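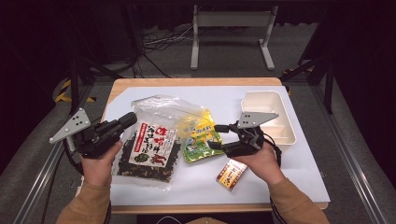

Home | Sites | Checklists | Archive
2 min read

Hand-held gripper station, Citby – walk-through, 10 April 2020

1. Floor tape in place: Yes. Tape marks a line. Whether people respect it is another matter.
2. Cables clear of walkways: No. Tangled on the floor again. Same comment in June.
3. Mounting plates tight: Marked OK by the shift. No torque value written down, so I'm leaving it open.
4. Corners of plates covered: No. The Mundeck sheet calls this "low risk" – it doesn't say who decided.
5. Food packs intact after handling: Not checked. Foil and thin film need their own line on the form.
6. Grip pads cleaned between items: Signed for 17 times in identical ink. Hmm.
7. Finger wear limit: Jerkberg quotes 3000 cycles. Based on what?

Open items: 2, 3, 4, 5. Recheck in 9 days.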